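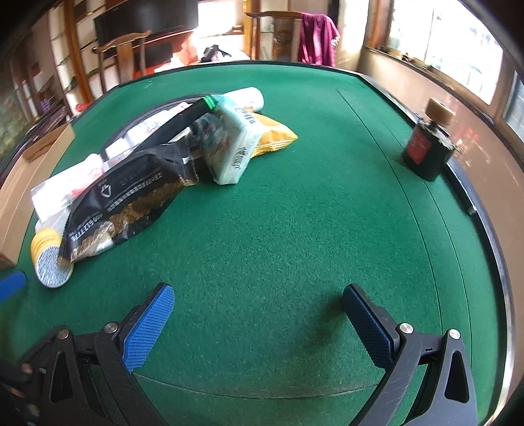 Wide open and ready to start: the gripper over the green felt table, with the shopping still heaped at one side.

Good practice | Members' newsletter

Settling on a start position

Many of you wrote in after the last newsletter asking how we decide when a recording may begin, so I promised Maj-Britt Rustad I would set it down properly (she has been very patient with me, bless her). The rule we now follow at Belaleo is a simple one. Jaws fully open, nothing held, both pads in view, and a clear patch of cloth in front of them before anybody reaches for the first packet. Hold still for two seconds and then off you go.

It took us far longer to agree on this than you might think! Apolinar Zavala went back through 574 of our older recordings and found 60 that began with the jaws already half closed, and those were a misery to line up with the rest. He has written it all up for the handbook, along with a page on mixed piles – shiny bags, soft tissue packets, jars with awkward stoppers – where we ask that glare on the wrapping is left alone and simply noted on the sheet.

Jovita Ibarra would like me to add that felt should be smoothed down between runs, and that bright windows are quite all right so long as the pads can still be made out. Do send her your comments on the draft. We hope to have the finished version out to everyone by July, and I shall bring a few printed copies along for those who, like me, still prefer paper.

Related items
Checking pads for wear: a short guide
Arlindo Paiva on labelling your recordings
Notes from the Valdovinos open day
Handbook draft: how to comment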